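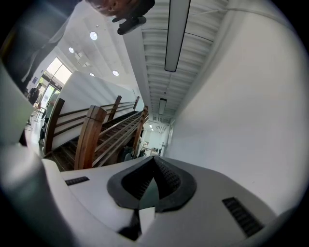 Imo Figueroa
Project Lead, Ramilance Ground Floor Refit

Progress Report 5
To: Panditier Fund, Shared Spaces Program
Period covered: June through August

Where we are

The ceiling is up. I put that first since the last report spent two pages explaining why it wasn't, and I'd like the record to show a change in tone.

The main work on the ground floor of Ramilance is finished apart from the items listed further down. People are using the space again. The temporary entrance through the bike store has closed, and anyone who got fond of it will have to find another way to bang their shins.

As of the end of August we have spent 85 percent of the grant. The rest is committed to acoustic backing, the stair lighting and the final electrical certificate, and I don't expect to come back asking for more. I know I wrote that in the second report too. This time I have the quotes in hand.

The ceiling

Your program officer asked us to explain in plain terms what the money bought overhead, given that it is the biggest line in the budget and that most visitors never look at it.

The old ceiling was stained tile on a metal grid. Some tiles had been painted over, some had been replaced with tiles that almost matched, and one had been a piece of cardboard for longer than anyone currently in the building can remember. When it all came down we found two generations of abandoned wiring and a level for which I have still had no claim.

There are now two kinds of ceiling, and the change from one to the other marks the route through the floor. The part near the staircase is flat and white with round recessed lights. Past that it switches to long white slats running the length of the room, with slim linear pendants hung in line among them. The pendants have dark frames and pale diffusers. We had them down as white frames in the original application. The dark ones were in stock, the white ones were quoted with a lead time best described as geological, and the design group decided in under a minute that it had always preferred dark.

We installed 174 slats. I mention the number only because it was also the number ordered, with no spares, a decision I will own. The installers were very careful with the last few. If anybody drives a ladder into one we will be matching it from a new batch of white, and I have learned more than I wanted to about batches of white.

What the slats do for us:

They hide the ductwork we couldn't afford to move. Your first site visit included a long look at that ductwork, so you'll know this is no small thing.

They come off in sections. The old grid was supposed to do this too, but the tiles crumbled at the corners, so in practice no one touched them and every small leak became a large one.

They will take acoustic backing, which is still to come. Until it's in, the floor is loud. A dropped spoon is a public event.

The lighting

The recessed lights went in without trouble and I have nothing interesting to say about them, which I mean as the highest praise available to a light fitting.

The pendants were another matter. The first hanging height was taken from the drawing, and the drawing was made before the floor was leveled. Seen from the entrance, the row stepped down like something being gently lowered into the sea. The contractor rehung them at no charge. They now run straight toward the far end, and on the way through it is possible to stand at one spot and see one fixture after the other along the same line. I have stood there more often than my job requires.

Switching is in three zones. The labels on the panel were delivered in the wrong order and have been stuck on in the right one. We've had a few evenings when somebody leaving late turned off the wrong half of the floor on somebody else. I'm told all parties have forgiven each other.

Energy figures will be in the next report. We only have readings from the long days of summer so far, and they make us look better than we deserve.

The wall

The long white wall was meant to be the cheap part. The application says "repaint." After the paneling came off it was clear that repainting would mean painting a surface with the general character of a dry riverbed, so it was skimmed from end to end and then painted plain white. The overspend was moved from the furniture line, with your approval in June.

It is now smooth, and the evenness of the light on it has been the most remarked-on thing in the whole project, well ahead of anything we planned. Naturally there are already eleven opinions on what should be hung there. My recommendation is that the answer for the first year be nothing. I expect to lose that argument by October, but I wanted it in writing.

The staircase

No structural change. The treads have been cleaned and the nosings replaced. The lighting at the foot of the stairs is a clear improvement on the single bulb we had. The lighting further up is still the old arrangement and falls short of what we promised, so it sits in the outstanding items and the payment for it has been held back.

What users told us

We left cards out for two weeks after reopening and got 92 back. I've attached the full set as typed, spelling included. Most were kind. In short:

The brightness is the thing people noticed first. A good many wrote that the floor felt bigger, though it is exactly the size it was, or a hair smaller if you count the plaster.

The noise is the main complaint, and it is a fair one. See above regarding spoons.

Several people asked where the clock went. The clock was broken. It had been broken throughout the life of this grant and was right twice a day with great dignity. A working one has been ordered, out of our own funds.

One card said only "ceiling good." I have considered using it as the summary of this report.

Problems and delays

The slat delivery came in two parts, with the brackets in the second. For most of June we had a very full storage room and a very bare ceiling. We used the time to finish the skim coat, so the overall program lost less than it might have.

The fire inspection had to be rebooked when the inspector's first appointment fell on the day the water was off. It passed on the second visit, with one note about a door closer, now fixed.

The furniture line is thinner than we'd like after the wall. The old tables have been sanded and are back in service. They look like what they are, which is old tables under a new ceiling. I can live with it and so far everyone else seems to be managing.

Still to do

Acoustic backing above the slats. Material is ordered and the installers are booked for the autumn. It means closing half the floor at a time, mornings only, and I'll send the dates once the other users have agreed to them.

Upper stair lighting. Fittings chosen, quote accepted.

Final electrical certificate. Can't be issued until the stair lights are in.

Making good around the old entrance, where there is a patch of bare plaster that I now see every time I come in and no one else has mentioned. Please don't mention it.

Maintenance folder, with the paint reference, the pendant model and the order in which slat sections come down. I'm writing this one myself, having spent a good part of the spring wishing that whoever did the last ceiling had done the same.

Request

We would like your agreement to move the closing date of the grant to the end of November. There is no change to the total. The extension covers the acoustic work and leaves a little room for the certificate, which depends on other people's calendars. If that is acceptable, a short email is enough and I'll amend the schedule.

You are welcome to visit before then. Mornings before ten are quietest. Come in by the front door, which works.

Attachments: expenditure to end of August; comment cards; fire inspection letter; revised schedule.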